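로봇공학 > 말단장치와 제어기 > 교재
검색어를 입력하세요 검색

제7장 그리퍼 제어기의 비교 시험

이 장에서는 동일한 그리퍼 모델에 Kallach 위치 제어기와 Narum 힘 제어기를 차례로 적용하고, 파지 유지 성능을 비교한다. 시험은 모두 시뮬레이션에서 수행하며 제어기마다 1000회씩 반복한다. 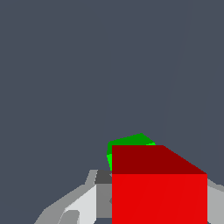
비교 시험에서 먼저 고정할 것은 초기 조건이다. 물체의 자세, 마찰 계수, 손가락의 개도는 두 제어기에 같은 값을 준다. 손목 시점의 영상은 보조 자료로만 쓴다. 붉은 정육면체가 뒤쪽의 녹색 물체를 일부 가리는 것과 같은 배치에서는 영상만으로 물체 간 거리를 정할 수 없으므로, 접촉 여부는 시뮬레이터의 접촉 기록에서 읽는다. 난수 초깃값은 2207로 둔다.

Frerichs 절차에 따라 기록 구간은 900스텝으로 하고, 손가락 양쪽의 법선력과 물체의 미끄럼 변위를 저장한다.
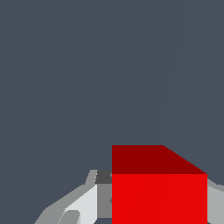

그림 7.2 그리퍼 양쪽 부분 사이에 놓인 붉은 정육면체

미끄럼 변위의 기준 좌표계는 7.1절에서, 법선력의 필터링은 7.2절에서 정의한다. 두 제어기의 이득값은 부록의 Grundemgate 설정표를 따른다.

7.1 기준 좌표계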